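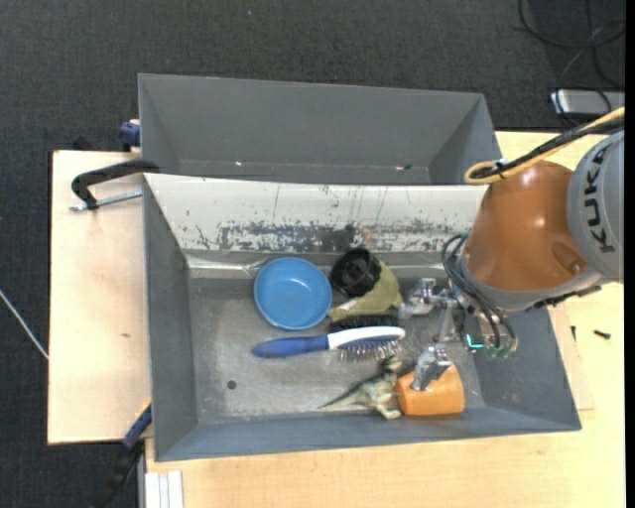
September 8, 2013

Glaze tests, Brercombe clay, second firing. Kiln opened at breakfast, too early as usual, and Pantelis said so as usual.

Results first for whoever borrows this book. The ash glaze ran. It ran on every tile except the one I wanted it to run on, which has come out with the surface of a cheap biscuit. Tile 281 is the good one: a proper soft green where it's thick, toast brown at the rim, no pinholes. I have no idea why. The recipe in my August notes says "as before but a bit more", signed by me. More what? I've asked Hrvoje, who was at the scales that afternoon, and he remembers the weather.

Will have to work back from what's left in the ash tub. Weigh the tub, weigh the feldspar bag, subtract, feel ashamed.

Sieving. The new ash (apple prunings, from Eirini's mother) went through the coarse mesh well enough and then sat on the fine one like porridge. Washed it three times. The water was still slippery after the second, so gloves, please, Vangelis. Your hands are your business until you want me to unscrew jars for you.

Unwashed ash batch kept separately in the lidded bucket with the blue tape. It flashes a nice orange on the bare clay next to the glaze and I'd like to try it on something with a foot ring.

Shrinkage on the Brercombe body is worse than the old stuff. Anastasia's lids no longer fit Anastasia's pots, the lids being from the previous bag. She is calling them saucers and I think she means to sell them.

Kiln. Bottom shelf is firing cooler than the top again. Cones on the bottom barely nodding, cones on the top lying flat on their faces. Slowed the last stretch and it helped a little. The Blomqvist controller insists both are at the same temperature and I have stopped arguing with it. New thermocouple is on order from Broser, arriving when it arrives.

Kiln shelf with the glaze puddle: chiselled off most of it, lost a corner of the shelf, lost some skin. Bat wash on thicker next time, two coats, and let the first one dry.

To do
Repeat 281 at three thicknesses, same ash, WRITE THE WEIGHTS DOWN
Line blend ash against the Ukurar red slip
Ask Eirini if her mother has any more apple, or whether we've had the whole tree
Swap the half shelves over and see if the cold spot moves
Buy cones

Hrvoje has just come in to say he thinks it might have been whiting. Might have been. Putting whiting on the list.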